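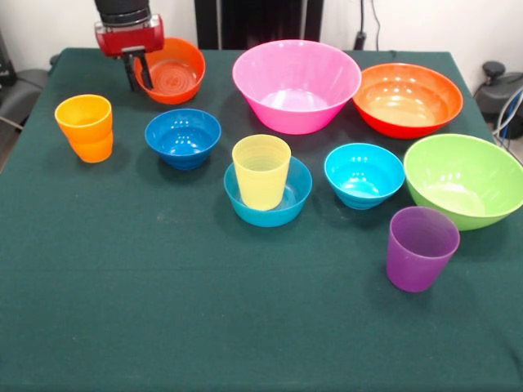

Tridunix wage credit, worth the bother?

tatberg_ted
Five staff. Tridunix says we'd get $1,000 per new hire over 55. Anyone seen a cent of it?

cledia88
Applied in February 2020. 128 questions on the form. Still waiting.
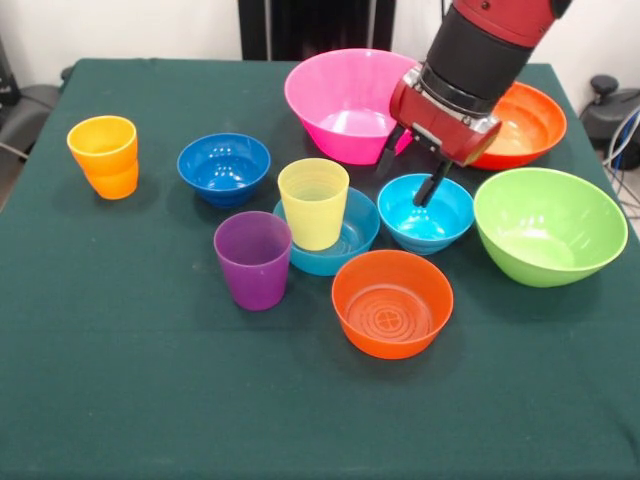

Cups and bowls on the green cloth

shopfloor_mags
We got $1,877 for two hires. Took until April, but it came.

tatberg_ted
Was it meant to be 2,000, then?

shopfloor_mags
Less their fee — read the fine print.

cledia88
So they clip the ticket on a labour program. Colour me unimpressed. Hire who's good and skip it.

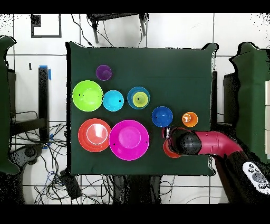

Same table, seen from higher up

olatunji_hardware
Disagree. Fee or no fee, it covered our training.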